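Flynn Tautahi
October 2, 2022

Okay, a few of you asked how it's going at work with the new machine, and I keep typing half an answer and putting the phone down, so I'm going to do it properly in a thread. Get a cup of tea.

For anyone new: I'm at Wihongi, where we take in clothes and household cloth, sort it, fold it and send it back out. I've been on the folding side since the days when the whole floor shared one radio and argued about it.

In January the bosses told us a Lalodeck folding arm was coming. You can imagine the break room. Keith Whitelaw, who taught me how to fold a fitted sheet (bless him), went very quiet and then asked if anyone wanted his locker.

Well, Keith still has his locker! Nobody on our floor was let go. I want to say that early, as my aunt has been worrying. What did change is what we do all day, and I have mixed feelings about it, so bear with me.

The arm gets the plain stuff. Small flat pieces, one at a time, on a padded table. We used to do those standing up for the whole shift, and by the end my shoulders were up around my ears. I do not miss that one bit.

What I do miss is the talking. Two of us used to stand across from each other and fold, and you'd hear all about somebody's daughter's wedding without ever looking up. Now I'm at one end checking and Keith is at the other end feeding, and we have to save up our stories for lunch.

The checking is a real job, too. You're looking at seams and corners, and whether a stripe lines up, and deciding if a piece goes through or gets done over by hand. I was slow at it for the first 2 weeks and pretty grumpy, and I apologize to everyone who shared a car with me.
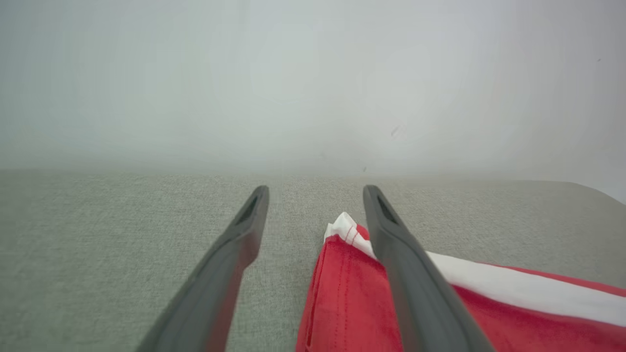
Anyway, the money question, because it always comes up. Three of us got moved up a pay grade for learning to set the arm up and clear it when it stops. I think it should have been everyone on the floor, and I've said so in the meeting and I'll say so again here.

Also the training was only two afternoons, and both were on somebody's day off. They were paid, but still. If your place is getting one of these, ask for the training during your normal hours and ask before it's installed. We asked after, and it's a lot harder then!

My cousin at Treleck says they're getting theirs soon and she's nervous. I told her to come by and stand with me for a morning. Keith has already promised her a sandwich.

Right, that's my break over. Ask me things and I'll answer tonight once the kids are down.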